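Windham Study Room: progress report to the Drullusau Fund
12 November 2020
Prepared by Fengying Shen

The white desk is now in place against the brick wall, with the grey chair behind it and the small dark wooden shelf box on top.

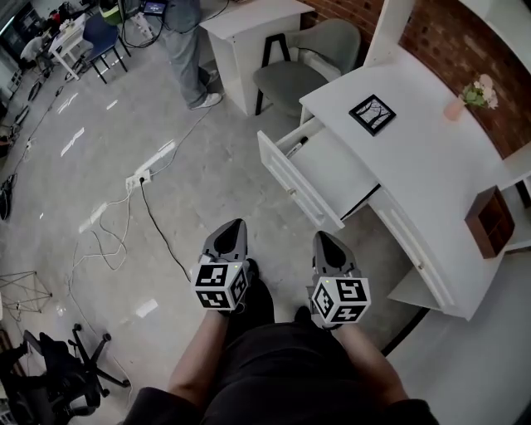 Work done since June

The grant paid for furniture and storage for one shared study room. We have bought the desk, chairs and a cabinet from Thammasiri, and delivery was included in the price. The desk drawers are meant for pens and markers, so that the top stays clear for work. We kept a few things out to make the room pleasant — a framed print of bare trees and a pink vase of flowers.

Still to do

The floor is bare concrete and has paint marks on it. We have asked Drasport to quote for cleaning and sealing. Cables also run across the floor and need to be fixed along the wall before the room opens. We would like 2 more sockets on the desk side, which would let us do without the power strip.

Money

Of the furniture budget, £200 is left. We ask to move £36 of this to cable covers and clips. The rest would go towards the floor.

Opening

The room will open to 15 members at first. Bookings will be taken at the Windham front desk — a paper sheet will do for now.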